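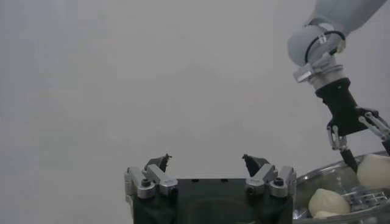

Today I want to write a little about bowls. I moved to Dreltevport in July and I brought only one, the shiny metal one, and I use it for everything.

Before, I kept garlic in a paper bag inside a drawer. I always forgot it there, and in spring I found green shoots coming out of the bag.

Now the garlic lives in a bowl on the counter. My neighbor Elsa Magnusson gave me this advice. She says garlic wants air and it does not want the refrigerator. I tried it for 3 weeks and so far no shoots.

A metal bowl is also easy to wash. The papery skin sticks a little to my old clay dish, but from metal I can just wipe it away.

One problem: when I make dough, I need the same bowl. Then the garlic must go on a plate and it rolls. Last Sunday one bulb went under the stove and I had to take it out with a broom.

So I am looking for a second bowl. The shop on Brernitz street has nice ones, but the smallest is too big for my shelf. I measured two times.

Macarena asked in the comments if I peel the garlic in advance. No, I only break the bulb when I cook. Peeled garlic in oil is a thing I am careful with, please read about it before you do it at home.

If somebody here has a small metal bowl they do not use, please write me. I can pay or I can trade for bread. The bread is with garlic, of course.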